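Chapter 4
The First Errand

By now you have two arms bolted to something, a pair of hands that open and close when told, and a simulator that takes 20 minutes to start on the family computer. You may also have a name for the machine. Garba Lawal called his Mimura and regretted it by July, when he had to shout it across a shared workshop.

This chapter is where the robot gets a job. The job is small: pick up one item of food and put it in a basket. A toddler can do it, though a toddler has had a head start and better fingertips.

We do all of the early work in simulation. A simulated table costs nothing to knock over, and you will knock it over – or reach straight through it, depending on your collision settings.

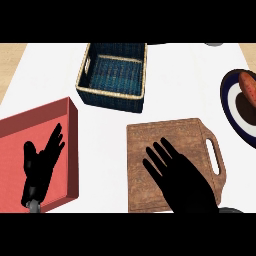 Before you write any motion code, settle three questions on paper. Which hand goes first? Where does the other one wait? What counts as done? Bukola Ojo skipped the third at the Drastgate workshop and left her program running through lunch. It had placed the same sweet potato 300 times and was still not satisfied.

Section 4.1 sets up the resting pose for both arms. Section 4.2 covers the reach, and 4.3 the grasp, which is longer than you would like. Section 4.4 moves the whole thing onto real hardware, where the table is never quite level and somebody has borrowed your clamps.

Have your joint limits from Chapter 3 beside you. If you guessed at them, go back and measure. We'll wait.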